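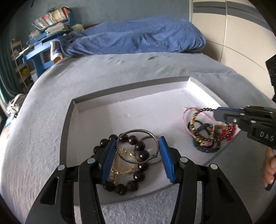 A tray of bracelets waiting to be sorted: beads, metal, string and a good deal of tangle.

Why Do Bracelets Tangle? (And Who Let Them?)

Put your bracelets away neatly tonight. Come back in November and they will be in a knot. You did not tie it. Your brother says he did not tie it either, and for once he may be telling the truth.

A tangle needs two things: something long and bendy, and a bit of shaking. Bracelets are long and bendy. Your drawer gets shaken every time you yank it open looking for socks. Each shake slides an end or a loop over another one, and the next shake tucks it under. There are many more ways for a string to be crossed over itself than to lie straight, so shaking it mostly makes things worse.

Different bracelets misbehave in different ways.

Big round beads are the best behaved. They are fat and slippery, and they can't squeeze through small gaps. The loop they make is wide open, though, so other bracelets like to climb through it.

A bangle is a stiff ring. It can't tie itself in a knot, but it can get threaded through a loop and sit there looking innocent.

A chain with charms is trouble. Every charm is a tiny hook, and chains like to sink to the bottom of the pile where you can't get at them.

Woven friendship bracelets are made of knots to begin with, so you can hardly blame them. The loose tails are what catch.

Stretchy bands grab hold of everything. They are the toddlers of the bracelet world.

How to sort a tangle

Find a shallow box lid or tray, white if you can get one. Dark beads show up well against it, and the low sides stop anything from rolling under the bed, where it would live forever.

Tip the pile in and spread it out gently. Do not pull! Pulling makes a loose tangle into a tight one, and a tight one into a job for a grown-up with a pin.

Start with whatever is on top. Lift it a little, see what comes along for the ride, and slide that part off. Stiff things usually come free first. Leave thin chains until last, when there is less for them to hang on to.

If you get stuck, jiggle the knot and nudge the loops apart – a slow 20 seconds of this beats 2 seconds of tugging.

Then store them so they can't reach each other. An egg carton works. So does a cardboard tube with the bracelets pushed on in a row. Fasten any clasps before you put them away.

Written by Pádraig Rafferty for young readers, ages 9 and up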